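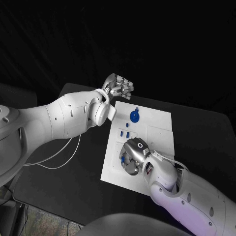 3.2 Boards and the surfaces beneath them

Much of what we learned about writing boards in shared workrooms came from watching where people put them down. A board hung on a wall is treated as part of the wall, and people step up to it and away again, but a board laid flat becomes a sort of second table, and everybody's habits change with it. At the Tovham rooms we had 400 loans to look through, and in a good many of them the board never went near a hook at all. Figure 4 gives the arrangement we came to like best, a white rectangular board lying on a dark grey table, where the contrast makes the edges of the board very easy to find. On the pale tables at Flustbridge, by comparison, our borrowers grumbled (kindly, it must be said) that they kept running off the side.

Figure 4. White board laid flat on a dark table.

We had rather expected that a flat board would slide about, and for the lighter Rerow boards this was a fair worry. Most people simply rested a hand on the near side and carried on, and only 50 of the loan slips mention slipping at all. The Sawatzky mats, which we bought in September with some excitement, were used for a week or two and then mostly lived in the cupboard. We return to the matter of wiping down in Section 3.3.

Home | Issues | Authors | Contact

This site uses cookies to remember your reading preferences. Accept | Settings

Copyright the authors. Back to top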